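Summer Programs Should Ask More of Teenagers

Each spring, families in Breltham receive a stack of brochures for summer study. Most promise exposure: to a campus, to a profession, to the habits of college life. Exposure has its uses. It is a weak basis, however, for asking a household to give up 3 weeks of July and a considerable sum of money.

The Gauthier Institute enrolled 283 high school students in its workshops for July 2025. Each student spends 12 days with one instructor and is expected to finish a piece of work that can be examined, criticized and, where necessary, done again. Rosário Guerreiro, who directs the program, has resisted requests to shorten it. She is right to do so. 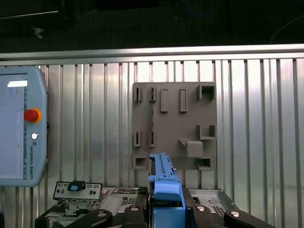
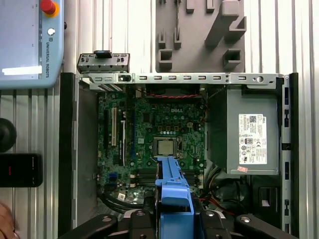

The usual objection is that teenagers are tired by June and deserve rest. They do, and a program that fills every evening with activities serves its own schedule before it serves them. But a demanding morning of work followed by a free afternoon is hardly a burden, and many students find it easier to bear than a day of lectures and tours.

Cost is the more serious matter. The Institute reserves 40 places at no charge – a respectable figure, though still too few for a district of this size. Colleges that use summer programs to recruit applicants should pay for more of them, and should publish by October how many places were offered free and how many were filled. Parents are entitled to that information before the next set of brochures arrives.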